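Tips for the laundry task: the software side

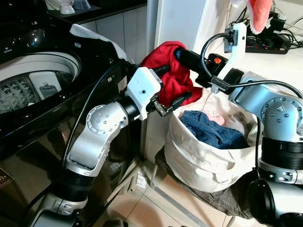
Most problems we meet with laundry are planning problems, and they begin before any motor turns. When I joined the work with Leonor Henriques, our planner treated each garment as a rigid box, because boxes are easy. A garment has no fixed shape, so the planner must ask for a fresh outline after every grasp. Take the moment when both grippers are on the red garment over the fabric basket, with the glossy black washing machine at the side: the cloth bunches above the fingers and hangs down towards the rim, and a box drawn one second before is already wrong.

Some tips which we use at Dikmont now:

Plan the two arms together. We tried first to plan the left arm, freeze it, and then plan the right one. It gave nice paths for the left arm and very strange ones for the right. Now there is one planner for both, and it runs 3 times slower, but we restart it much less.

Shiny black surfaces are hard for depth. A glossy lid or a curved black side gives holes in the depth picture, and the planner believes it can go through the hole. Put the machine in the collision model by hand, from a tape measure, and add a margin of 2 cm on each side. Check again when somebody has pushed the machine to clean behind it.

Mark the soft things as soft. A basket with a folded rim can be touched a little. If you give it the same cost as the washer, the arm refuses to go low enough and the garment is dropped from too high.

Keep cables out of the free space. Thin cords are often missing from the point cloud. Thabiso Nkosi wrote a small filter that grows every thin dark line before the map is made. It also grows the shadows between floor tiles, so we use it only above the floor height.

Do not trust colour alone for sorting. Red on beige is easy -- blue denim with a small pink thing on top is two items, and our first segmenter liked to call it one. We kept 1,283 labelled grasps in a folder and trained again with the small items given more weight.

Limit the closing speed in software, also when the hardware has its own limit. In our settings file the value is 90 and the unit is mm per second. Write the unit beside the number. Vaughn Crenshaw once read it as per cent, and we lost an afternoon.

Save the log before you press reset. The Umument viewer opens the old format too, if you rename the file first.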